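Looking after waffle-weave cloths and towels

Waffle weave is a plain cotton structure in which long floats of yarn are woven into a grid, leaving a hollow in the middle of each square. The hollows hold water and air, so the cloth dries dishes well and feels thicker than it is. They also hold grease, soap and crumbs. Most complaints about waffle cloths going flat, stiff or grey come down to washing.

First wash

New waffle cotton shrinks more than flat cotton. Allow up to a tenth of the length, and rather less across the width. If the cloth is meant for a table, wash it before measuring for a hem. Use 40 degrees, a normal dose of liquid detergent and no softener. Wash it alone or with other new cotton. Dark towels will shed lint into the squares and it is slow work getting it out again.

Regular washing

Fill the drum no more than two thirds. The squares need room to open, and a packed load presses them flat. Liquid detergent rinses out better than powder. Fabric softener coats the yarn and reduces how much water it takes up; half a cup of white vinegar in the softener drawer does the same job without the coating. A spin of 800 is enough. Higher speeds set creases across the grid which are hard to remove later.

Grease

Treat grease before the wash. Put a drop of washing-up liquid on the mark, work it in from the back with a soft brush, leave for 20 minutes and rinse warm. Rubbing from the front pushes the grease down into the hollows and raises fluff on the floats.

Drying and pressing

Shake the cloth hard by two corners while damp, then by the other two. Pull it square and dry it flat or over two lines, not one. A tumble dryer on low is acceptable and restores the texture, but take the cloth out slightly damp. Do not iron the face. If a hem curls, press the hem only, from the back, with a cool iron.

Snags

Never cut a pulled loop. Ease it through to the back with a blunt needle and stretch the cloth gently both ways until the float lies level. Kumudini Amarasinghe wrote in March to suggest a fine crochet hook, and it works well on the larger squares.
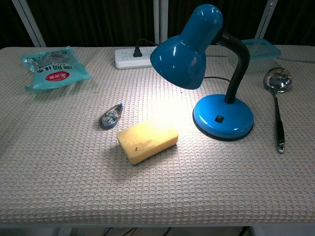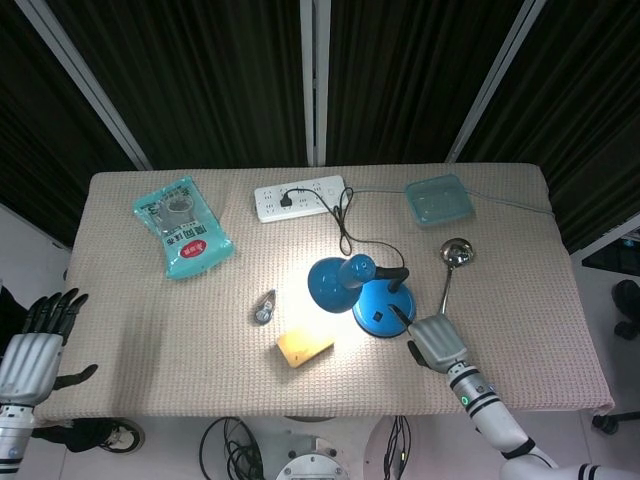

Crumbs left in the grid are the usual cause of small brown marks after washing. Brush the cloth before it goes in the basket, working along the rows first and then across them. On a beige cloth the marks show late, often only after the second or third wash. Lift things off to brush – a desk lamp, a power strip, a food container – and do not drag them, as a rough base will catch the floats. Unplug anything electrical before using a damp sponge near it. Store the cloth rolled, with the face outwards, and refold or reroll it every few months if it is not in use.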